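Sim kitchen, week whatever

Posted in: robotics, school stuff
2 comments | 0 shares

Ok quick one, I have a bus at twenty past and my laptop is on 9 percent.

So the kitchen challenge. Our club signed up for the Iletti round this year, which is all done in simulation. No hardware, no soldering, no one's mum driving a robot to a gym in another town. You get a kitchen, you get two arms, you get a list of chores and you write the code. Submissions close end of January and we are, um, behind.

We're on run 163. I know the number because Cirley (our logging script, long story) puts it at the top of every file. Before the holidays I thought we'd be done by run 50. Ha.

Where we're at:

- Reaching for bottles: good. Mostly.
- Putting bottles down standing up: not good.
- Dish rack: haven't started properly. The wire is so thin that the collision stuff gets really picky and everything slows to a crawl.
- Sink: ugh. The rim. The path planner sees the basin as one big solid block unless you tell it otherwise, so for ages the arm just refused to go in. Fixed last night, I think. I split the basin into a floor and four walls and it stopped complaining.

The Plarker half of the code (planning) and the Vashisht half (vision) still don't agree on what counts as "up". I spent a whole evening on a sign error. One minus sign. 811 lines in that file and it was on the second last one, of course it was.

Also the colours. Vision was fine with red caps and then got confused by anything dark sitting beside anything else dark, so now we're trying shape first and colour after. Slower but it makes fewer dumb guesses. I'd rather slow. The judges mark on chores finished, and time is only the tie breaker.

Things I want to do before the next meeting:

1. get the gripper angle out of the config file and into its own thing
2. try the bowl, finally
3. write the readme becuase we lost marks for that last year
4. ask if we can have the computer lab past four

If anyone reading this has done sim stuff with wire racks please comment, I will take any tips at all. Somebody on the forum said swap the rack for a simple box shape while planning and only use the real one for the last bit. Might try it tonight.

Kitchen so far:

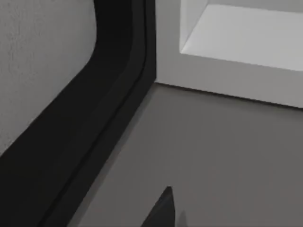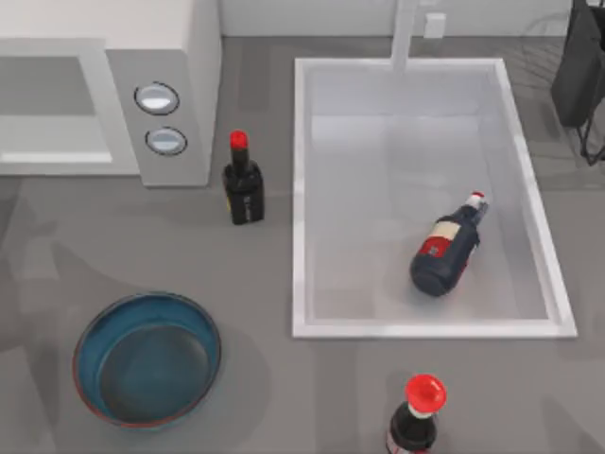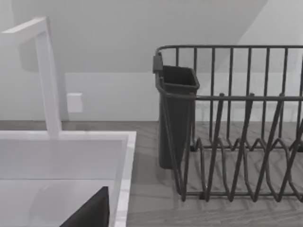
Senior Robotics Club, Simulation Team

All three come out of the sim, same kitchen. The middle one has the bottles in it, and the one lying in the sink is the one I care about. Grabbing something on its side is a diffrent problem from grabbing something upright and we only have 2 grasps written, both for upright. So that's my weekend.

The last one has the rack, empty. Look at all those prongs and tell me you'd want to plan a plate into that.

Bus. More when there's more.

2 comments
Share this post

Back to top | Contact the club | © Senior Robotics Club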